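November, evening

Back from Tullport a little after seven. The train was late both ways. I had soup and am writing this before I forget the order of things.

The announcement went out at nine this morning. Vorkitetti will open an engineering office in Tullport next spring, in the old customs building by the river, and plans to hire 50 people in the first year. That is the number in the release. The number in the budget I saw last month was 30, with the rest depending on what the Tukbridge office agrees to give up. I asked Detlef whether the release had been checked against the budget and he said it had been checked by legal. I let it go.

The mayor's office had set up chairs in the lobby. It was cold in there and most people kept their coats on. Detlef Stöcker spoke for the company, then someone from the city, then Loubna Lahlou, who will run the office. Loubna was the only one who talked about the work. She said the first teams would take over billing and the mapping tools, and that she wanted them to own those products and not just fix tickets that come over from Tukbridge. She said it twice, the second time looking at Detlef.

Questions were mostly about jobs. A woman from the technical college wanted to know if graduates from there would be considered or if everyone would be brought in from outside. Loubna said there had been 186 applications already from the careers page, which had been up by mistake since last week, and that a good part of them had Tullport addresses. A man asked about rents. The city person answered that one and it took a long time.

Lunch was sandwiches. I sat with Mieczysław Kalinowski, who came up from Tukbridge on the same train as me but in a different car. He is losing four people from his group to the new office, all of whom asked to go. Two have family up here. He doesn't mind that so much as the timing, with the Geum release due in February. Geum is already behind. The payments part still fails under load and the person who understands it best is one of the four. He has asked for her to stay until March and hasn't heard back.

I told him I would raise it. I wrote it on the back of the agenda so I have to.
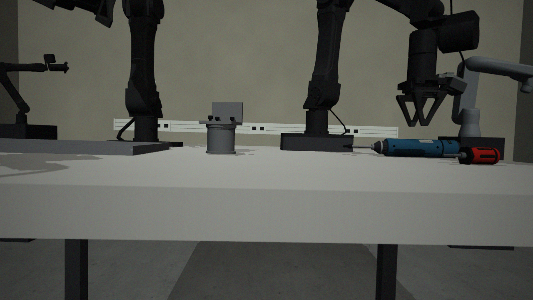
Miroslava wrote at two to say that the staff in Tukbridge had read the release before their managers had told them anything, and could I please call. I went out to the steps to do it because the lobby echoes. She said people were asking whether Tukbridge would shrink, and that three had come to her desk before ten. I told her what I know, that there are no cuts planned for next year and that I can't speak for the year after. She said she would pass on the first half. I said pass on both. She was quiet and then said fine.

She also said the line in the release about "1,000 jobs over ten years across the region" had caused more trouble than anything else in it. People there want to know if the region includes them. I don't know where the figure came from. It wasn't in the draft I signed off on. I need to find out who added it.

Afterward Kha Lục took me through the upper floors. The third floor will be ready first. The wiring is old and has to come out, and the elevator hasn't been inspected. He wants to put in the network rooms before the walls are closed up, and the contractor wants it the other way around. I said the network goes first. He asked me to put that in writing, so I did it on my phone while we stood there.

The fiber line is the bigger worry. The provider gave us April and the office is meant to open in March. Kha thinks we could manage for a few weeks on a wireless link from the college if they agree to it. I have the name of the woman who asked the question and will write to her.

On the train back I started the note to Detlef about Mieczysław's engineer and stopped because the connection kept dropping. I finished it at the kitchen table. Kept it short. Asked for a yes or no by the end of the week.

To do tomorrow: call Miroslava before the staff meeting. Find out about the 1,000. College. Elevator inspection, ask Kha for the date. Return the library books, they are overdue again.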